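Pelville Workshop News
Mar 24, 2025

Two-arm bench: where we have got to

The two-arm bench in the back bay is now up and working well enough for members to book it. The build started in October and has taken longer than planned, mostly while we waited for parts and then for a second set of cables after the first set came up too short.

For those who have not followed it, the idea was to have a pair of small arms facing each other over one table, so that one can hold a part while the other works on it. We bought both arms second-hand through Boseo. The table is an old Stöckli bench with a new white top. Total spend so far is 290 pounds over the budget agreed last year, nearly all of it on mounts and connectors.

Most of the past month went on cable runs. With the cables tied tightly to the arms, the wrists could not turn fully without pulling on the plugs. We have now left a loop at each wrist. It looks untidy but the joints move freely, and we have had no dropped connections in 11 evenings of use. If you move a cable, please put it back as it was and do not add ties near the wrist.

The grippers are driven from Furkix, which runs on the grey PC under the bench. Log in with your normal workshop account. Closing force is set low by default and should stay there for soft items. Anyone handling metal parts can raise it, but set it back to the default when you finish.

Still to do:

Handing a part from one arm to the other works with blocks and stiff card. It is much less reliable with thin or bendy things, and the second gripper tends to arrive too low. We are changing the approach angle a little at a time.

The lights over the bench throw strong shadows across the top, which upsets the overhead camera. We plan to fit a diffuser before anyone spends more time on the vision side.

The emergency stop is on a long lead and needs a proper fixed place at the front of the table. Until that is done, keep it within reach and off the floor.

Bookings are in slots of 2 hours, with no more than 4 people at the bench at once. New users need the short induction first. Put your name on the sheet by the door and we will arrange a time.

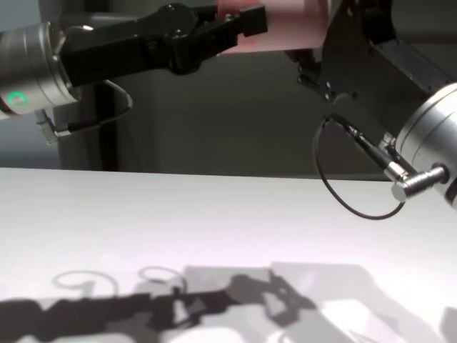
The two arms over the bench, with a soft pink piece held in the left gripper.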